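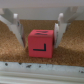

Giraldo Public Library: fines gone in January, now what?

Local Talk > City Services > Library

dogearedpage
So the library board voted Wednesday to drop late fines for everybody, kids and adults. Starts in January. If you keep something long enough they bill you for replacing it, and the bill goes away when the book comes back. I owe $3 on a cookbook I didn't even like, so I am following this closely.

millpond_mike
Great, now the hold list for anything new will be measured in presidential terms. The fine was the only thing getting my neighbors to bring stuff back.

dogearedpage
Your neighbors were returning books over a dime a day? Must be a thrifty street.

tallgrass
Did anybody read the packet? Page two says 2,321 cards are blocked right now over unpaid fines. Most of those people just quit coming. You don't get the book or the money.

millpond_mike
I read it. It also says the fines brought in real money last year and the plan for replacing it is "savings elsewhere." I have made household budgets like that. They end in soup.

quietcarrel
The savings are supposed to come from the software switch. They're leaving Sovico for Grovex because the contract is cheaper. I used Grovex at my last library and searching for a title by its exact title was considered an advanced skill.

tallgrass
Sovico logs me out while I'm typing my card number, so I'm willing to be hurt by somebody new.

bus14rider
Can I ask about the branch hours while we're all here? Amow Street still closes at 5. I get off work at 5. I've been a cardholder there for years and have mostly seen the door.

quietcarrel
There's a return slot in that door, so technically you're getting half the service.

millpond_mike
See, THAT is where I'd put the money. Keep the fines, open Amow Street until 8 two nights a week.

tallgrass
It isn't fine money that's keeping it closed, it's staffing. Separate line in the budget. They'd need 300 signatures to get evening hours on the agenda, by the way. The form is at the front desk.

bus14rider
The front desk that closes at 5?

tallgrass
Main branch has it too. Open till 8. I'll grab a stack tomorrow and leave some at the laundromat.

millpond_mike
Fine, I'll sign. Still against the other thing.

dogearedpage
Returned the cookbook this morning and paid the $3 - felt I should, while it was still possible.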